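Foro > Automatización y robótica > Compras y presupuestos

Tema: Presupuesto para pinzas de mano, ¿dos puestos o uno?

tornillo_m4
Buenas. Me toca preparar la hoja de compras para un proyecto de manipulación de objetos domésticos (fruta, vasos, bandejas) y quiero cerrarla antes de diciembre. El brazo llega más adelante, primero queremos grabar demostraciones con pinzas de mano. Tengo dos ofertas:

- Prendalen: pinza con cámara, almohadillas de recambio y maleta. Servicio técnico en el país.
- Zwane: más barata por unidad, pero las almohadillas se piden aparte y el plazo de entrega es de 11 semanas.

La duda es si pedir 2 pinzas y trabajar a dos manos desde el principio o empezar con una. ¿Qué partidas me estoy dejando?

rodamiento_sur
Pide las dos. Si luego el montaje va a ser de dos brazos, lo que grabes con una sola mano te va a servir de poco. Y mete en la hoja los consumibles, que siempre se olvidan: almohadillas, tornillería, tarjetas de memoria, baterías. Nosotros pusimos 500 euros para eso y no sobró nada.

kilovatio
No estoy de acuerdo. Con una pinza se aprende casi todo lo que hay que aprender al principio: iluminación, altura de la mesa, cuánto dura un turno antes de que se canse la muñeca. Comprar la segunda el primer día es inmovilizar dinero. Además, si el modelo no te convence, te comes dos.

tornillo_m4
@kilovatio El problema es que la ayuda hay que justificarla en un solo pago. Si dejo la segunda para más tarde, no la compro.

kilovatio
Entonces es otra cosa, eso no lo habías dicho. Aun así pediría una en préstamo antes de firmar. Zwane no presta, Prendalen creo que sí, pregunta.

eje_z
Nosotros trabajamos con dos y os dejo cómo tenemos planteada la mesa, por si ayuda con las partidas. Mantel blanco, una bandeja de acero inoxidable y fruta variada: cítricos, kiwi, algo amarillo tipo limón. Lo que no está en la bandeja se queda detrás, en la misma mesa o en un cesto de plástico. Gasto en atrezo, casi cero.

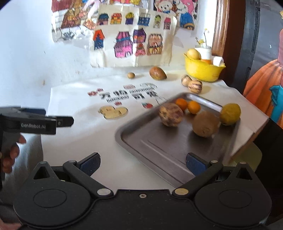 Lista de partidas que usamos nosotros

1. Pinzas, con su soporte y cargador.
2. Almohadillas de repuesto. Las de goma se gastan por el borde, pedid juegos completos y no sueltas.
3. Almacenamiento. Dos discos, uno para trabajar y otro de copia.
4. Licencia del programa de sincronización. Usamos Enura, que se paga por puesto y no por pinza. Con dos pinzas en la misma mesa es una licencia.
5. Horas de la persona que graba. Es la partida más grande con diferencia y la que menos gente pone.
6. Seguro de transporte si vais a moveros entre sitios.

rodamiento_sur
El punto 5, totalmente. A mí me tumbaron una hoja porque no aparecían las horas de etiquetado.

kilovatio
Una pega a lo de la bandeja metálica: refleja. Según la luz que tengas te puede complicar el seguimiento. Yo añadiría una partida para un par de difusores o probaría con una bandeja mate.

eje_z
Puede ser. Nosotros la mantenemos porque en la cocina de destino las bandejas son de acero. Si grabas solo con superficies mates, luego el robot se encuentra el brillo por primera vez trabajando. Difusores sí tenemos apuntados para el año que viene.

kilovatio
Para un proyecto con cocina de destino conocida te lo compro. Para uno general, no.

junta_torica
¿Alguien ha pedido a Zanerley? Me han pasado un catálogo con pinzas parecidas y el precio incluye calibración.

rodamiento_sur
Pedí presupuesto y tardaron bastante en contestar. La calibración venía incluida solo la primera vez, las siguientes se facturan. Que te lo pongan por escrito.

tornillo_m4
Gracias a todos. De momento la hoja queda así: dos pinzas de Prendalen si aceptan el préstamo previo, un puesto de Enura, juegos de almohadillas, dos discos y las horas en una línea separada. Lo de los difusores lo dejo como opcional. A Zanerley le pido precio con las recalibraciones desglosadas.

kilovatio
Sigo pensando que con una bastaba, pero con la condición del pago único lo entiendo. Mira también los portes de devolución del préstamo, que a veces los paga el cliente.

tornillo_m4
Apuntado. Cuando me contesten lo pongo en este mismo hilo.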